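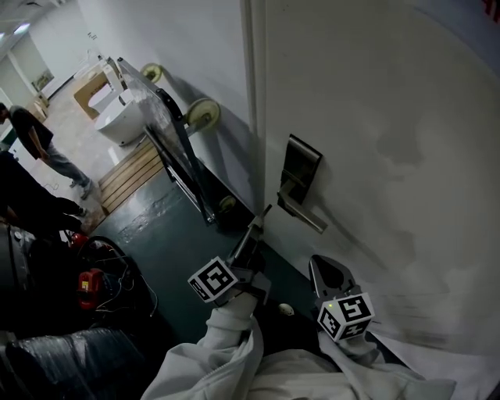
Home Reviews Doors & Hardware Workshop Paint About

Husness Dernura 452 Lever Handle: A Long Look After a Working Winter

By Ataahua Pryor
March

I have wanted to write about door handles for ages, and my family has been very kind about not laughing. Most of us choose a handle in a few minutes at the end of a project, when we're tired and the money is mostly gone, and then we put our hands on it every single day for as long as we have the door. So please forgive me if I go on a bit. I've been living with the Dernura 452 from Husness all winter in our building in Trinoddale, and I have feelings about it!

Some background first. The building is roughly 2000 square feet, one floor, and we've been fixing it up while still using it for storage, deliveries and whatever job is going on that week. Our doors don't lead a gentle life. Boxes go past them, people come through backwards with their arms full, and the panel cart gets parked wherever there's a free bit of wall. The old round knobs were hopeless for all this. You can't turn a round knob with your elbow, or with a wet glove, and I had got into the habit of propping everything open with paint cans (which meant I was also heating the hallway).

I bought 10 sets of the 452 from Ververidis, the hardware place out past the rail bridge, paid for them myself, and put most of them up over a couple of long evenings. One went straight onto a plain white door that sees more traffic than any other in the place, and that's the one I've been watching.

The look of it

It's a dark metal lever on a dark rectangular backplate, and that's really all there is to it. I like that. I had a brass-colored curly thing in my last house and spent years picking dust out of it with a cotton swab, so a plain shape suits me very well. On a white door the dark handle stands out nicely, and I think that matters more than people expect in a working building. You come down the passage with a carton in your arms, half looking at your feet, and there it is.

I'll admit the contrast isn't kind to the door. Next to a crisp dark plate, every gray smudge on white paint looks twice as bad, and our door has plenty of smudges and some darker stains that I keep promising to deal with. I had planned to repaint before fitting the handles. Please learn from me and do it in that order, or at least give the door a good wash first. Masking around a backplate is a fiddly job and I've been putting it off since before the holidays.

Putting it on

The instructions come on one folded sheet with drawings and hardly any words, which I enjoyed, and the drawings are good. You get the two levers, the two plates, the spindle, a bag of screws in two lengths, and a small hex key that I lost at once. I used my own for the rest.

The first set took me most of an hour, and a fair part of that was my own fault. I tightened one side all the way before I'd even started the other, so the plate sat crooked and the lever dragged. Loosen everything off, snug both sides up a little at a time, try the lever, then tighten a little more. By the third door I had it down to 11 minutes and was feeling very pleased with myself.

If you're replacing knobs, check what marks the old hardware has left behind. The rectangular plate hid ours on most of the doors, but on two of them there was a ring of old paint showing at one side, and I had to fill and touch up. Measure the old trim before you buy. It's a dull little task, but it's a lot less trouble than driving back to the store with an opened box.

Living with it

The lever has a good length to it. I have fairly small hands and my brother-in-law has enormous ones, and both of us can get hold of it comfortably, gloves or no gloves. It takes a light push down, and you can do it with a forearm or the side of your hand. My mother, who has sore thumbs in cold weather, came by in January and opened and closed the office door several times just for the pleasure of it. I can't think of better praise than that.

The return spring is where I'd like Husness to do some more work. On most of our sets the lever comes back up level and stays there. On the busy door it had started to rest a tiny bit low by the end of February, and I had to take the set off, clean it out and tighten it again. It's been fine since then, but that's sooner than I'd like to be fussing with a new handle. We do have a lot of grit in the air, what with cutting and sanding, and a bedroom door would never see that kind of treatment.

The other thing is sleeves. Any lever will catch a loose cuff or the pocket of a hooded sweatshirt if you go by too close, and this one has caught mine more than once, including one morning with a full cup of coffee in my other hand. The sweatshirt survived. If you have narrow passages and baggy clothes you'll want to think about that, whatever brand you buy.

Cleaning is easy. I use a damp cloth with a drop of dish soap, then a dry one. I tried a spray polish on one set and it left a streaky film that took ages to rub off, so I'd stick with the soap. Fingerprints do show when the light comes from the side.

What I'd change

A spare pair of screws in the bag would be lovely. I dropped one down behind a stack of cartons and I don't expect to see it again until we move. I'd also like the drawings to show the correct order for tightening, and a slightly stronger spring, even if it cost a little more.

Would I buy it again?

Yes, and I'm about to, as we have a closet and the new bathroom still to do. The bathroom is going to need the version with a privacy turn, and Ververidis has to order that one in, so I'll add a note at the bottom of this page once it's on the door and I've had a few weeks with it. For ordinary inside doors I'm very happy with the plain 452. Four stars out of five from me, and the missing one is for the spring.

If you've had yours for longer than I've had mine, do write and tell me how the finish is holding up near the end of the lever, where everyone's hands go. I'd love to know.

We use cookies to remember your preferences and count visits. By continuing to read you agree to our cookie policy. Accept Manage settings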